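Why Clothes Hang Up (and How Hangers Do It)

A page for kids from the Kastalell Clothes Club

Open a wardrobe. Any wardrobe. Shirts, jackets, maybe a school uniform, all hanging in a row. Why bother? Why not chuck the lot in a drawer?

Some stuff does go in drawers. Socks, undies, pyjamas. Fine in there. But other clothes get squashed and come out looking like an old paper bag. So we hang those.

Quick tour then. Grab a hanger if you've got one handy.

What creases are

Cloth is made of threads. Heaps of them, going over and under each other (or looped together, if it's knitted like a jumper). Threads bend. Leave them bent and squashed under a pile and some of them stay that way for a while. You see a line. That's a crease.

Cotton creases a lot. Linen is even worse. Wool is pretty good at springing back. Stretchy sports tops hardly care at all.

Hang something up and gravity has a go at it. Gravity pulls the cloth down, gently, all day and all night. Small creases can drop out by morning. Big ones, no. You need an iron and a grown-up for those.

Parts of a hanger

The hook. Goes over the rod. It's curved so the hanger can swing and turn and not fall off. On lots of hangers you can spin the hook round, which is handy when you've got it facing the wrong way.

The shoulders. Two arms, one each side, sloping down a bit. Same shape as your shoulders, have a feel. A shirt sits on them the way it sits on you.

The bar. Goes across the bottom. For trousers, scarves, anything you fold over. Not every hanger has one.

The ends. Some are plain. Some have a bit of colour or rubber on the tips. Rubber is grippy, so slippery tops stay put.

Wood, wire or plastic?

Wire ones are thin and light. They bend. Put a heavy coat on one and it droops, and you can get funny little points in the shoulders of your jumper.

Plastic is cheap and comes in every colour. Cold plastic can snap though. Don't hang off it.

Wood is strong. Good for coats. Takes up more room on the rod, so a packed wardrobe gets full quicker.

The rack

No wardrobe? Use a rack. A rack is just a rod held up by poles, with feet on the floor. Feet matter! They spread out wide so the whole thing doesnt tip. Put all the heavy coats on one end and you might find out why.

Our club rack is called the Drerkix, after a costume shop that gave it to us. It takes 18 hangers if you don't cram. Little racks work exactly the same way. A wooden hanger with a metal hook, dark clothes folded over the bottom part, a silver rod with white ends, a deep pink thing already hanging up:
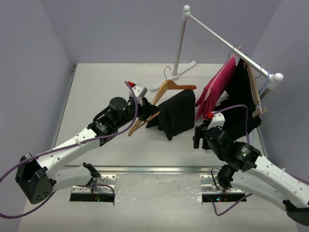

How to hang a T-shirt

1. Lay it flat. Bed, table, clean floor. Front side up.

2. Smooth it with your hands. Middle first, then out to the sleeves.

3. Slide the hanger in from the BOTTOM. Everyone shoves it down through the neck hole, and then the neck goes baggy.

4. Push the hook up through the neck. Get one shoulder in place, then the other.

5. Check it's even. Lopsided? Wiggle it.

6. Hook over the rod. Let go. Done.

How to hang trousers

Hold them by the waist and put the legs together so the seams match up. Then thread them through the gap, over the bar, and stop halfway. If one side is much longer they'll slide off in the night and you'll find them on the floor. Ask me how I know.

Things that don't like hanging

Heavy knitted jumpers. The same gravity that fixes creases will stretch a jumper till the sleeves reach your knees (ok, not your knees, but longer). Fold those. Wet wool is worse, so dry it flat on a towel.

Try it: the crease race

You need 2 old cotton hankies or tea towels and a hanger.

Scrunch both up as hard as you can. Sit on them while you count to 400. Yes, the whole way. Then hang one over the bar and leave the other in its scrunch. Look at them before bed and again at breakfast. Draw what you see.

Want to go further? Spray a little water on the hanging one and start agian. Water helps threads let go of their bent shape. Does yours change?

Words to know

Crease: a line left in cloth where it's been folded or squashed.

Rod: the long bar hangers go on. Some people say rail.

Garment: a fancy word for anything you wear.

Seam: where two bits of cloth are sewn together.

Next time on the Kastalell page: buttons, zips and why velcro makes that noise. Bring a sock to club on Sunday, any colour, holes are fine.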